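Teaching a robot to open the kitchen: a talk with the Tundik data lead

The office where Tundik gathers its training examples has no kitchen in it. It has desks, two headsets, a shelf of hand controllers and a whiteboard with a number on it. When we visited in January the number was 1,031.

"That's accepted episodes," said the person who runs data collection, who asked to be identified by job title only. "We recorded more than that. A lot of them get thrown out."

Each episode is one attempt at a household task inside Runduris, the simulator the team has used since the project began. An operator drives a simulated robot through a room and tries to open a door, pull a drawer or put something away. The software saves the operator's commands and what the robot's camera would see at each step. A model called Pasaribu is then trained to predict the commands from the camera views.

The tasks sound small. Most of the work, the data lead said, is in the variety.

"If you record the same kitchen all day, the model learns that kitchen. So we change the wall color, the floor, the size of the cabinets, where the robot starts. We have eight room layouts now. I would like 400, but somebody has to check them."

Checking takes up most mornings. One person watches each episode at double speed and marks it as kept, cut or redone. Episodes are cut when the operator gives up, when the door passes through another object, or when the robot spends too long without moving. Slow episodes are kept if the task gets done.

"We used to cut the slow ones and the hesitant ones," the data lead said. "Then the model had no idea what to do when it ended up in a bad spot. Now we keep the recoveries — backing away, turning, trying again. Those are worth a lot to us."

Bad spots often mean being too close. A tall appliance that is easy to recognize from across the room can fill more than half the view from a short distance, and the model has to work with whatever edges are left.
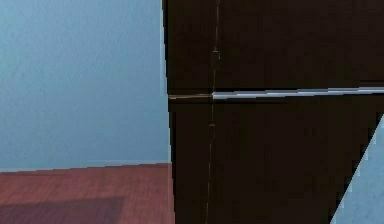

A close view in the simulator: dark furniture at right, with the blue wall and wood floor beyond.

"A person would take a step back," the data lead said. "The model only steps back if it has seen someone do that from a view like this one."

The renderer is plain by choice. Silgate, a partner firm that tests the trained model on hardware, has asked for more detailed lighting, and the two teams are still talking about it. Better lighting would mean slower recording, and the operators already complain about lag after lunch, when the shared server is busiest.

For now the plan is to finish the drawer tasks and then go back to doors. Two operators are being trained on the new controllers, and their first episodes will go through the same morning check as everyone else's.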